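Evaluating the Sikholm Bench Gripper Kit for Household Handling Tasks
Student project report, Department of Mechanical Engineering, Gollside
22 May 2023

1. Background

The project set out to review a two-finger gripper kit sold under the name Sikholm. The kit is offered to teaching labs as a package of gripper, wrist camera, mounting plate and control software. The supplier, Danau, lists it as suitable for "everyday objects", and the department wanted to know how far that could be relied on before ordering more units for the October intake.

Earlier coursework at Gollside used foam blocks and plastic cubes. These are easy to hold and do not say much about how a gripper deals with curved or shiny things. We therefore worked with ordinary items on a wooden table, including pens, cups, a table lamp and smooth objects with a narrow neck.

2. What is in the kit

The gripper has two black fingers that close from opposite sides. The camera sits at the wrist and looks along the fingers, so the operator gets a close view of the grip but very little of the rest of the table. A second, fixed camera is not included in the price. We used one already in the lab.

The software runs on a normal laptop. Installation took one afternoon, most of it spent on the camera driver. The printed guide covers the gripper well but has only a single page on the camera, and the diagram on that page shows an older connector.

3. Method

Each task was run 30 times by the same operator. Finger force was set as a percentage in the software and we used 50 for all the first runs. A run counted as a success if the object was lifted, held for 3 seconds and put back upright. Runs where the object slipped but was still held were marked separately. 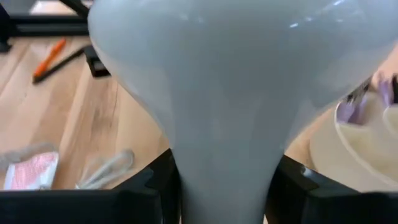

Glossy surfaces were the main concern at the planning stage. The finger pads are flat, so on a round neck they touch along a narrow strip and the object can turn between them. At the default force we got 29 successes out of 30 with necked objects, which was better than expected. The one failure was a slip during the lift. Wider shapes had to be approached from the neck, as the fingers do not open far enough to go over the shoulder.

The other problem was the wrist view. A large object fills most of the picture once it is gripped, and the operator then has to put it down by memory or by the fixed camera. We would not run the kit in a crowded workspace on the wrist camera alone.

4. Lamp task

The lamp was added at the suggestion of the Frimpong workshop, where the kit may be used next year. It is a harder object than the others, being tall and thin above a heavy base, and the cord moves when the lamp moves.

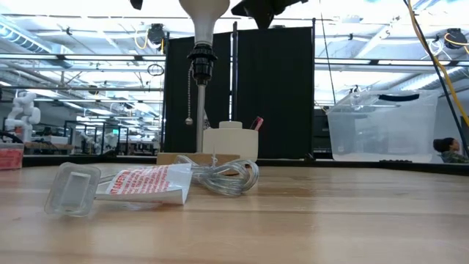 We split this task into two parts, moving the lamp and moving the cord. The base could be pushed across the table without trouble, but lifting by the pole made the whole lamp swing, and we stopped those runs early. Cords were picked up reliably when bundled. A single strand lying flat was often missed, because the finger tips do not quite meet the table.

5. Cost and support

The kit costs more than the one it would replace, and spare finger pads are sold only in sets. Danau answered our two support questions within the week. The first answer fixed the driver fault. The second confirmed that a longer finger is planned but gave no date for it.

6. Recommendation

The kit is suitable for second-year labs if a fixed camera is budgeted for at the same time. It should not be bought for cable work in its present form. If the department goes ahead, the lab sheet needs its own page on camera set-up, and the necked object task should be kept as the first exercise.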